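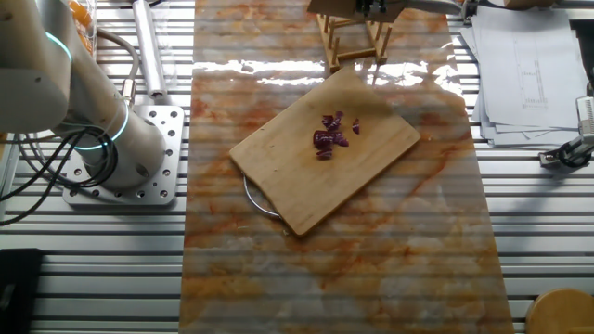
## Open house at Sondeneck, May

I got there at 2 and meant to stay an hour, but they were putting the mops away when I left! Farah Jugah and I had signed up for the surfaces tour, and I'd go again tomorrow.

The marble-patterned sheets were my favorite part. One ran down the middle of a slatted metal table, cream-white with rust-orange and brownish veins swirling across it on the diagonal, and I kept going back to it — I've wanted a kitchen counter in that color for years. Hafiz Simanjuntak led our group of 16 and let us handle the offcuts at the next stop (my pick was a gray one called Vesau, Farah's was green).

Upstairs they keep 72 patterns in flat drawers, and you can pull out any of them. Rhea Manalastas showed us how she matches veins across a seam, which took her seven tries on the first sample she ever made. Wonderful to watch!

Coffee was in the hallway, and the ginger cookies went fast. Parking is behind the Noltalora building, and the side door is the one to use.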